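Stop Cutting Your Hair Like the Guy on TV

I have cut hair for 21 years, the last five at Trosholm, and I think the celebrity photo is the worst thing a customer can bring in. A photo shows one head, styled for one event. It tells me little about how your hair grows or how long you will spend on it before work. 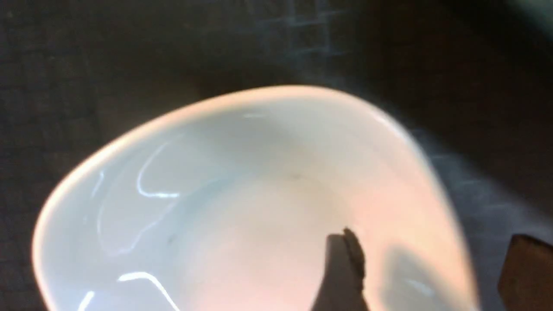 Most men I see give their hair two minutes in the morning. A cut that needs a dryer and three products won't survive that. By the second week they blame the barber, and sometimes they are right, as we should have said no.

What to ask for

Tell the barber how often you wash it and whether you own a comb. Mention the cowlick. If you only come in every couple of months, say so, and take a cut with softer sides that can grow. 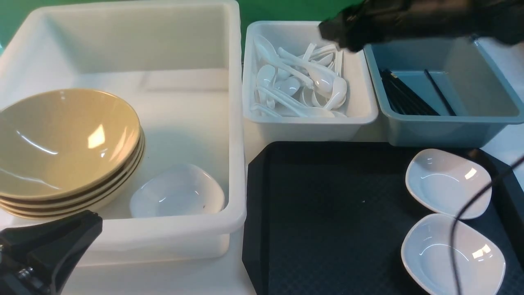
What to skip

Skip the expensive clay until you know you'll use it. I also don't see the point of a hard part on thin hair. It grows out badly and looks like a mistake in ten days.

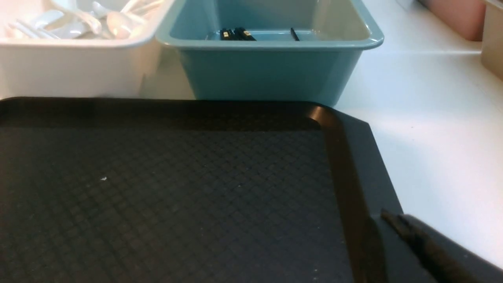
Tianyou Peng

My coworker Treasa disagrees with me on photos. She says they save time with shy customers, and I'll give her that. I would still rather see a picture of you, from a month when you liked your hair.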